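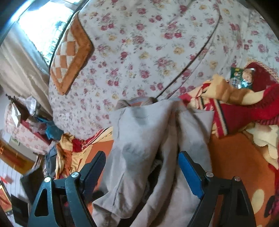
Munel says pad changes on its hand-held grippers now take 2 minutes

July 2025

Munel has put out a revised care routine for the hand-held grippers it lends to people who record household chores, and claims that swapping a worn finger pad is now a two-minute job. The figure comes from the company's own bench, where the tools are clean and the light is good. Homes are another matter.

The routine asks users to wipe both pads before each session, check the pivot pins for play, and pick lint out of the linkage -- a dull task for anyone who has been handling trousers and blankets all morning. Pads should be changed after 320 grasps of cloth, or sooner if the ribs have gone smooth. Munel has not said how users are meant to keep count.

Replacement pads come from Staltix, which rates them for 2000 grasps. Why the advice stops so far short of that is not explained. A spokesperson would say only that fabric is "harder on the surface than people expect".

Paterent, which repairs the tools under contract, took in 23 of them in June. Most had stiff jaws, according to its monthly note, and new pads do nothing for a stiff jaw. The note puts the blame on thread wound round the pins, a fault the old routine did not mention and the new one covers in a single line.

The revised sheet goes out with the next batch of pads.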